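手持ちグリッパーキット「Nirnis」貸出プランの受付を始めました

Flirkero 通信 2020年2月号 製品・サービスのお知らせ 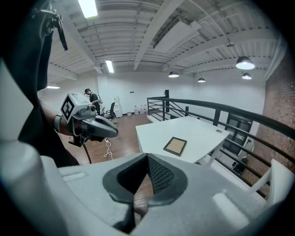
Flirkeroでは、手持ち式グリッパーによる動作収録キット「Nirnis」の貸出プランの受付を始めました。これまでは買い取りのみの扱いでしたが、導入前に自社の作業で試したい、短期の案件なので機材を抱えたくない、というお問い合わせが続いたため、1月に試験貸出を行い、内容を固めました。本号では、プランの中身と、試験貸出で分かった点をまとめてお伝えします。

■ キットの内容
左右2台の手持ちグリッパー、背負い式の収録ユニット、充電器、ケーブル一式、収納ケースが標準の構成です。作業者が両手にグリッパーを持ち、普段の手順で物をつかんだり置いたりすると、その間の映像と手先の動き、爪の開き具合が記録されます。ロボット本体を現場に持ち込む必要はありません。

爪は標準のもののほかに、薄い物をつかむための細幅タイプを用意しています。細幅タイプは数に限りがあるため、希望される場合は申し込み時にお知らせください。

■ 料金と期間
貸出は1日単位で、料金は1セットにつき1日3000円です。最短の貸出期間は3日、到着日と返送日は日数に含みません。送料は往復ともお客様の負担となります。延長は返却予定日の2日前までにご連絡いただければ、次の予約が入っていない限りお受けします。

収録データの整理と変換は別サービスの「Workenside」で承ります。お申し込みは収録100本からです。自社で変換する場合の形式については、キットに同梱の手引きに記載しています。

■ 試験貸出で分かったこと
1月の試験では、机上の片付け、箱詰め、額や板状の物の置き直しといった作業を収録していただきました。机の上の作業では大きな問題は出ませんでしたが、改善が必要な点もいくつか見つかっています。

まず重さです。片手で持てる範囲ですが、連続して使うと手首に負担がかかるという声がありました。貸出品には手首用のバンドを付けています。休憩を挟みながら、左右の腕を机で支えられる高さで作業してください。

次にケーブルの取り回しです。床まで垂れた状態で歩くと、椅子の脚や机の角に引っかかることがあります。長さの余りは背中側でまとめてください。留め具は現在2種類を試しており、次の改訂でどちらかに統一する予定です。

照明についても質問がありました。通常の室内照明で使えますが、窓からの直射日光が作業面に当たる場所では、目印の読み取りが途切れることがあります。カーテンを閉めるか、机の向きを変えてお試しください。光沢の強い天板では、薄いマットを敷くと安定する場合がありました。

買い取り版との違いは、校正用の治具が付かないことと、ソフトウェアの更新をお客様側で行えないことの2点です。校正は出荷前に当社で済ませてあります。落下などでずれが疑われるときは、そのまま使い続けずにご連絡ください。

■ 記録の管理
収録したデータの管理には、付属ソフト「Org」を使います。作業名、作業者の番号、場所を入力しておくと、収録ごとに自動で振り分けられます。途中で失敗した収録は、その場で「保留」の印を付けておくと後の確認が楽になります。Orgは今のところWindows版のみの提供です。

返却後、収録ユニット内のデータは当社で消去します。必要なデータは返送前に必ず移してください。消去後の復旧はできません。なお、収録には周囲の様子も映り込みます。人の出入りがある場所で使う場合は、事前に関係者の了解を取ってください。

■ 申し込み方法
当社サイトの貸出ページから、希望の期間、台数、用途をお送りください。在庫を確認のうえ、見積書をお返しします。初めての方には、発送前に持ち方と起動手順の説明をオンラインで行っています。試験貸出に参加された方は説明を省略できますので、申し込み欄にその旨をご記入ください。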